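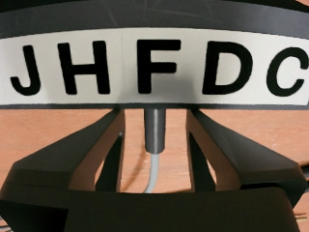 Moved to a fourth-floor place in January and finally learned how to keep rye bread from going stale in two days. Short thread.

1/ Cool the loaf all the way before you put it away. Mine takes 5 hours. I used to bag it warm and the crust went leathery by morning.

2/ Paper first, then a cotton bag over that. Plastic works if you like a soft crust. I don't.

3/ Skip the fridge. Bread goes stale faster in there than on the counter. Freezer is fine.

4/ If you freeze it, slice it first. I put 4 slices to a bag with parchment in between. Straight from freezer to toaster, lowest setting, twice.

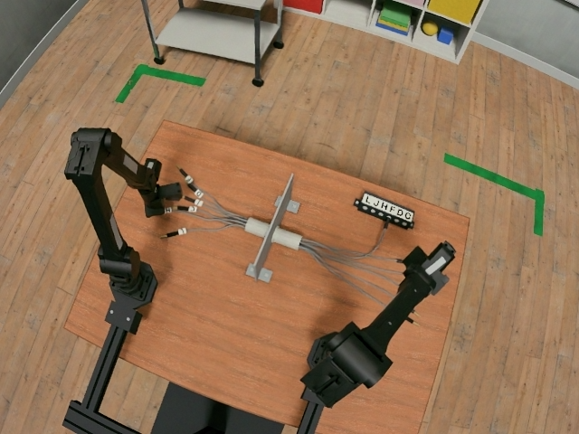
Table with the cables out, two arms over it.

5/ Kerttu Sjöberg asked about the flour. It's the dark rye from Hakala, the coarse one. The fine one makes a gummy loaf for me, but my oven runs cool.

6/ Starter gets fed at 8 in the evening and I bake the next afternoon. I've tried shorter. It tastes flat.

7/ Inside temperature when I pull it out is roughly 93 Celsius. Some people go higher -- Oskari Halonen does, and his crust is better than mine.

8/ Stale ends: cut them small, dry them in a low oven, keep them in a jar. Good in pea soup.

9/ Still haven't found a knife I like. The one I have tears the bottom crust. If you have one that gets through a dense loaf without sawing, tell me which.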